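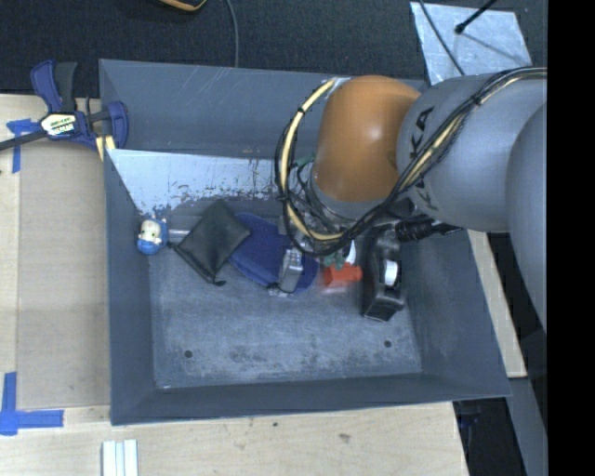
Page last changed: Tuesday, September 22, 2020

The Yellow Cable

The arm had stopped again with its gripper down in the bin, and Ashley Fothergill let it stay there. She locked it out, hung her tag on the switch, and went to get the stool.

"Same place?" Jaqueline Zepeda called from the bench.

"Same place. Wrist fault, then nothing."

It was the second stop of the week. The first time, Duarte had cleared the fault and run it until lunch, and he had written "OK now" in the log. Ashley had read that line several times. It didn't say what he had looked at.

She sat down and looked at the cables. They went over the orange cover in a loop and came around the wrist, the yellow-and-black one with the black ones, and hung down almost to the floor of the bin. When she had set up the cell in January she had measured that loop with the arm straight out and with the arm folded. She had left enough for both. Then Usuvov had sent the new gripper, and somebody had pulled more slack through to make the connector reach.

"Who moved the strap?" she asked.

"Florêncio, maybe. Before he went to Mestamthorpe."

"Did he write it down?"

Jaqueline turned pages. "He wrote 'gripper fitted.'"

Ashley ran her thumb along the yellow-and-black cable from the elbow down. The jacket was smooth, then smooth, then had a flat spot she could feel better than she could see. She bent it a little. Jaqueline had the meter on the other end by then, and the meter beeped, quit, and beeped again.

"There," Jaqueline said.

"There."

They had one spare, in the drawer marked Lo, which was what everyone called the old cell. It was nearly two hands longer than it needed to be. Ashley took the old cable off at the wrist first and taped its end to the new one, and they fed it back together, Jaqueline pulling and Ashley pushing. It hung up once at the elbow. She backed it out an inch and turned it.

"Judite wants to know if we'll make the 900 picks tonight," Jaqueline said. She had her phone in her other hand.

"Tell her I don't know."

"She won't like that."

"Tell her after eleven I'll know."

Ashley put the strap back where her own drawing had it and took up the extra length behind the base. She checked the clamp on the corner of the bin and put a straightedge against the tape on the table. She took her tag off, and Jaqueline stood clear with the pendant and brought the arm up at the slowest speed it had. The loop opened and closed. Nothing touched the rim. They turned the wrist all the way one way and all the way back, and did it again with the gripper low.

"Want me to start it?" Jaqueline asked.

"Run it empty first."

While it ran, Ashley pulled the log over. She wrote the cable number, the position of the strap, and where the flat spot was. Under that she wrote Florêncio's name with a question mark, looked at it, and crossed it out. She wrote "strap moved when gripper changed, see drawing" and signed it.

The phone buzzed on the bench. Jaqueline read it and put it face down.

"Judite?"

"Judite."

Ashley coiled the old cable and put it in her bag to show Duarte in the morning.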